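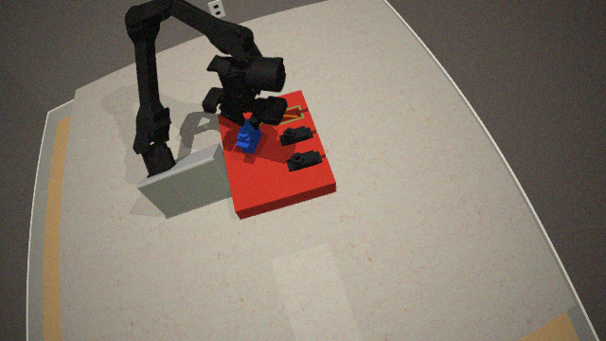
About Homerow

28/03/2021
By Chaltu Zeleke

Print this page
E-mail this page

Homerow is a small assembly company. We put together connector boards and control panels for other firms, mostly makers of pumps, door openers and laboratory scales. Our workshop is on the second floor of the Alemayehu building, above the paint store, and if you come by the freight elevator you will arrive directly in the receiving area. Please ring the bell there, as the front desk is not always occupied.

The company was started by Mebrat Tsegaye, who had repaired telephone exchanges before and wanted to have his own bench. In the first year there were two people and one order, for 198 panels. The customer was Satis, and they are our customer still. Their panels have changed four times in this period, and we have kept one of each kind on the shelf behind the meeting table.

How the work was done before

For a long time all the insertion work was made by hand. A person sat with a board in front of them, took a small block from a tray, turned it until the shape was right and pressed it in its place. A good worker could do this very fast, and we had several very good workers. But it is the same movement of the thumb and the wrist the whole day, and by the afternoon the hands were tired. Chaltu Teshome, who is with us longest after Mebrat, had to wear a wrist support during two winters. Others asked to be moved to packing, and we did not have enough packing for all of them.

We talked about robot arms for a long time before we did something. There was some fear in the workshop, and I think it is right to write this openly on our page. People asked if the arm will take their chair. Mebrat answered that no one will be dismissed because of it, and he put this in a letter that each person received and signed. The letter is still valid.

How it is done now

Each new task is first tried in simulation, on the computer. We build the board, the arm and the tabletop there, and we let the arm reach for the block many times before any real part is touched. Bereket Hadgu prepares these simulations. He came to us for soldering and learned the software in the evenings — the company paid for the course, but the evenings were his own. He uses plain colors for the models, so that a person who walks past the screen can follow what is going on and give an opinion.

The opinions are important. When Bereket made the first gripping movement, he programmed it straight from above, as it looked simple. Chaltu Teshome looked at it for a minute and told him that she never takes the block like this, she tilts it a little first so that it finds the place by itself. He changed the approach angle after her advice. In one test series of 2301 attempts, the arm missed the block 390 times with the old angle, and with the tilted one it missed almost never. Since then no simulation is accepted until a person who did the work by hand has watched it.

What changed for our people

The chairs are still there, but the work at them is different. Those who inserted blocks before now check finished boards, load the trays, and decide when the arm must be stopped. Everybody on the floor is allowed to stop it, also trainees, and does not need to explain this to a supervisor at that moment. The explanation can come later at the table.

Not everything is better. The arm does not like mixed trays, so sorting takes more time than before, and it is boring work. We rotate it every two hours. Some people also miss the talking, as you can talk quite well while your hands are busy, and less well when you must look at a screen. We have moved the long break to the same time for both shifts, and this helped a little.

Wages were not reduced for anyone who changed the task. Workers who take the operator training get a higher grade after they finish it. The next training begins in July, and Vandana Rastogi keeps the list. You can write your name also if you work in packing or in the office.

Whom we work with

Beside Satis, our largest customer is Clolitz, for whom we assemble the small boards with the two-row fitting. We accept short series, and we still do them by hand when the preparation of the arm would take longer than the order itself. If you are not sure which way is suitable for your product, send us a drawing and one sample, and Bereket will answer you within the week.

Visitors from schools are welcome on any working morning. Groups should be not bigger than ten persons, and closed shoes are necessary.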